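How to check a two-finger gripper before you believe the brochure

Updated 28 January 2025

Gripper makers like to quote a success rate. Trusis claims one, Retum claims a better one, and neither says what was being picked up. Ask for the object list. If you don't get it, run your own test, which takes an afternoon.

Start with the cable. Strap it to the forearm, leave enough slack for the wrist to turn, then move the arm by hand through every pose you plan to use. Plenty of "grip failures" I've been shown were a cable tugging at the wrist.

Next, pick from a bowl. A flat table flatters any parallel gripper. A shallow bowl with a wide rim makes the fingers come straight down, and small things end up against the slope where one finger touches first.

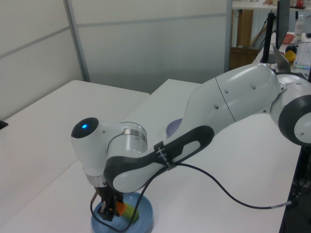

Run 400 picks per gripper, at the same speed and with the same objects. Drop the object in by hand each time and don't tidy it towards the middle. Log a pick as good only if the object is still held after 3 seconds in the air. The Sisuvard controller counts "fingers closed on something" as a success, and that something can be the rim, so keep your own tally.

Then swap grippers and reset the tool offset. Skip this and the second gripper will look worse than it is. I suspect that's how the Fujimoto got its bad name.

Do the whole thing again with worn finger pads. My old pads had done over 3,454 cycles, and the ranking changed.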